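Revised 09/12/2020 – Eusebio Arango

# Sorting and storing small parts so they can be found again

This procedure covers household hardware and craft parts: screws, washers, picture hooks, fuses, beads, buttons, spare feet for furniture. It assumes one table, a few storage boxes with lids, and a free afternoon. It does not cover liquids, batteries or anything with an expiration date.

## 1. Set the limits first

Decide how much space the finished collection may occupy before you open a single drawer. Measure the shelf in three directions and subtract one inch from the height for lid clearance. Boxes that have to be tilted to get out will be left out.

My own collection went into the hall closet at the Margaritis Street apartment, and I kept an inventory while doing it. It came to 2,415 pieces before sorting and 1,996 after. The difference was stripped screws, duplicate hex keys and plastic anchors that had split.

## 2. Prepare the surface

Use a table you can reach across without standing. Cover it with a cloth. On bare wood or glass, round parts roll, and a dropped washer travels a long way. A patterned cloth is fine for large items but makes small brass parts hard to see; put a sheet of white paper under those.

Keep tools and supplies off the table. Baskets fixed to a rail or a wall at the side will hold markers, ties, labels and a ruler, and the full surface stays free for sorting.
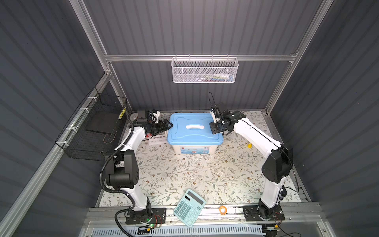
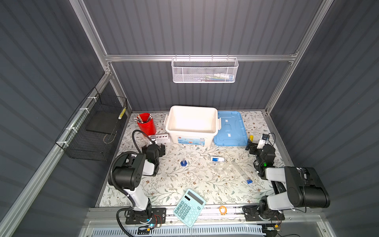
## 3. Rough sort

Empty one container at a time. Make piles by function, and leave size for later:

- Fasteners (screws, nails, bolts, nuts, washers)
- Wall hardware (anchors, hooks, hangers)
- Electrical (fuses, connectors, lamp parts)
- Sewing and craft
- Unknown

The unknown pile gets a bag of its own with the month written on it. If a bag marked March is still sealed the following March, discard it.

Do not start a second container until the first is empty. Two half-sorted containers look the same from above, and parts migrate between them.

## 4. Fine sort

Take the fasteners first. Separate machine thread from wood thread, then sort by head type, then by length. Diameter comes last. A piece of scrap wood with test holes is faster than calipers for common sizes.

Count only what you buy by the count. For everything else, set a cap by volume: one compartment per type. I cap drywall screws at 200 because that fills the compartment I gave them. Anything over the cap goes in a jar for the garage.

## 5. Choose containers

Lidded boxes stack; open trays do not. I use two sizes. The Brimen shallow box holds dividers and takes all fasteners. The Koltar deep box is for wall hardware and odd shapes. Mixing more than two sizes wastes shelf depth – the stacks stop lining up and the back row becomes hard to reach.

Check the following before buying a full set:

1. Dividers reach the lid. If there is a gap, small washers will cross over when the box is carried upright.
2. The latch opens with one hand.
3. The lid does not bow when three full boxes are stacked on it.

The Linance box I tried first failed item 1 and was reassigned to crayons.

## 6. Label

Label the short end that faces out. Write the category in capitals and the size range below it in lower case. Do not label lids. Lids get swapped, and after a swap the label is wrong on both boxes.

Paper labels under clear tape last well indoors. In a garage or basement, use a paint marker directly on the plastic.

## 7. Maintenance

Keep one small open dish near the door for loose parts found around the house. Empty it when it is full. If a part has no compartment, it goes to the unknown bag – do not create a new compartment for a single item.

Repeat the fine sort only for compartments that no longer close.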